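Spüle stinkt trotz Reiniger – bringt Enzympulver überhaupt etwas?
Gefragt von Maricruz Manríquez in Küche & Haushalt, 12. Mai

Seit wir in der neuen Wohnung sind, riecht es abends muffig aus dem Abfluss. Der Vermieter schwört auf Previne, ein Enzympulver, das man über Nacht stehen lässt. Ich habe 3 Beutel durch, der Geruch kommt jedes Mal wieder. Auf der Packung steht etwas von Mikroorganismen und »Tiefenwirkung«, was immer das sein soll. Ich habe langsam den Verdacht, dass ich parfümiertes Natron bezahle. Hat jemand Erfahrung, die nicht vom Hersteller stammt?

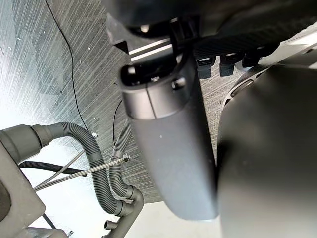 Lesezeit: 2 Minuten · 269 Aufrufe

Nachtrag: Geschirrspüler hängt am selben Siphon. Das Wasser läuft normal ab, verstopft ist also nichts.

Drolgate
46 Beiträge

Enzyme bauen Fett und Eiweiß ab, das ist schon richtig. Nur brauchen sie Zeit, und wer morgens um sechs den Kaffeesatz hinterherspült, hat davon wenig. Ob in dem Beutel genug drin ist, kann dir hier keiner sagen, solange der Hersteller keine Mengen angibt. Ich würde kein Geld mehr hineinstecken und erst einmal den Siphon abschrauben. Eimer drunter, Handschuhe an, Flaschenbürste, Spülmittel. Die Dichtungen vorher anschauen und richtig herum wieder einsetzen.

Bei einer Doppelspüle wird gern das kleine Becken vergessen. Wenn da wochenlang kein Wasser durchläuft, setzt sich im Verbindungsrohr alles Mögliche ab.
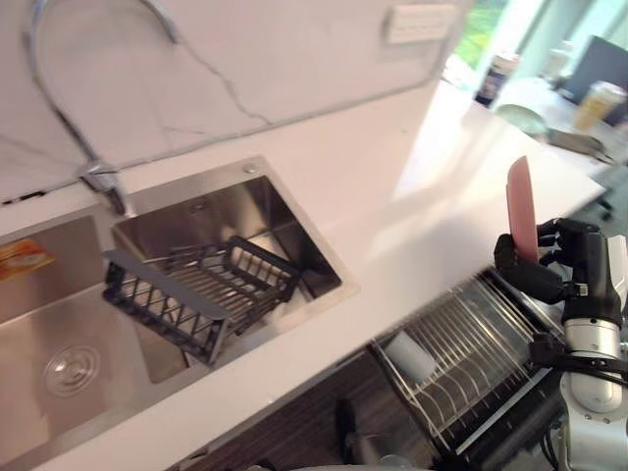
Was bei mir geholfen hat

1. Siebe raus und von unten schrubben. Da sitzt der Schmier.
2. Überlauf mit einer schmalen Bürste reinigen, falls vorhanden.
3. Schlauch vom Geschirrspüler prüfen. Er sollte in einem Bogen nach oben geführt sein, sonst läuft Schmutzwasser zurück.
4. Essig und Natron kann man sich sparen. Das schäumt hübsch und neutralisiert sich gegenseitig.

Cloma
837 Beiträge

Bei uns hat Previne super funktioniert!! Einfach öfter nehmen.

Palacios
Neu hier

»Öfter nehmen« rät der Hersteller vermutlich auch. Ich bin da misstrauisch. Wir haben im Juli denselben Zirkus gehabt und am Ende war es gar nicht der Abfluss, sondern die Abtropfschale unter dem Geschirrständer. Da stand eine graue Brühe drin, die niemandem aufgefallen war, weil immer Teller darüber standen.

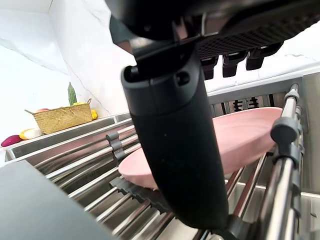

Teller im Abtropfständer

Also: Nase einmal an den Abfluss, einmal an den Ständer, einmal an den Lappen. Kostet nichts. Wenn es dann immer noch eindeutig aus dem Rohr kommt, gilt, was Drolgate schreibt. Und falls es bei Nachbars Waschmaschine gluckert, fehlt vielleicht die Belüftung im Fallrohr – das ist dann Sache des Vermieters, Pulver hin oder her.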